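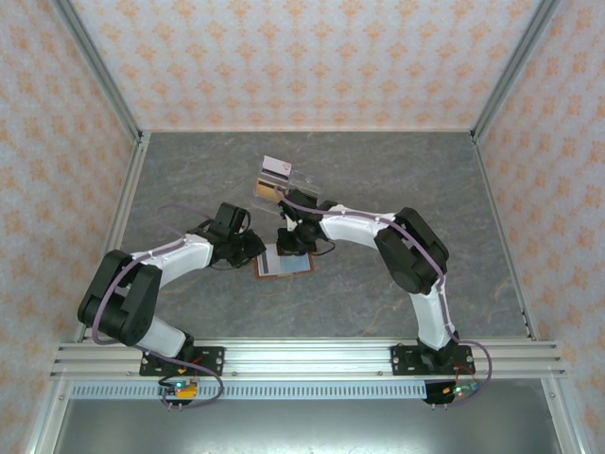 *Both arms at the brown-edged flat item and the card holder, March 2023.*

Spent most of today on the equipment budget and not much on the arms themselves. Zamfira wants the list before she goes on leave, and I had put it off long enough.

The starting point is what we own. 2 arms, both working, bolted to the front rail on their black plates. The enclosure is fine. The wallpaper stays, the stone-patterned top stays. I had a line in the draft for a new work surface and took it out this morning. It would be nice to have and it can wait.

What can't wait is the cable. The purple runs are long and they hang in loops below the front rail, next to the boards. I wrote down proper cable guides for both arms, plus spare cable in the same length. Sterkley sells the guides in packs of 4, so one pack covers us with a couple left over. I also want covers for the two boards. Right now they sit out in the open under the bases, and I put my sleeve on one last week while reaching for a screw.

Then the grippers. I went back and forth on this for an hour. The card work is hard on fingers. Cards are thin, the clear holder is slick, and the fingers we have were made for thicker things. Merkholm quoted 578 for a set of softer fingertips, which is more than I planned for the whole line. Mäkelä has a cheaper set but wants eight weeks. Iraklis thinks we should print our own and see how long they last. I don't mind that, but printing costs his time, and his time never shows up in the budget, so it always looks free. I put the Merkholm set in the main list and wrote the printing under it as the fallback.

Also on the list:

- spare screws for the mounting plates
- one spare motor for each arm
- more cards and two more holders
- a better lamp
- shipping, which I forgot in December and had to beg for

The spare motors are the biggest item after the fingertips. Zamfira asked why we need them if nothing has failed. I said the last one took five weeks to arrive and we sat there with one arm the whole time. She wrote that down, so I think it stays.

Iraklis brought up a third arm again. I told him to get me a price from Duter and I would put it on next year's sheet. There isn't room on the rail anyway without moving both plates, and then everything has to be calibrated over again. He said he would measure.

Total is a bit over what she gave me. If something has to go it will be the lamp. I'll send it tomorrow after I check the shipping from Merkholm, and ask whether their quote has tax in it.

Need to buy coffee filters too. Not on the budget.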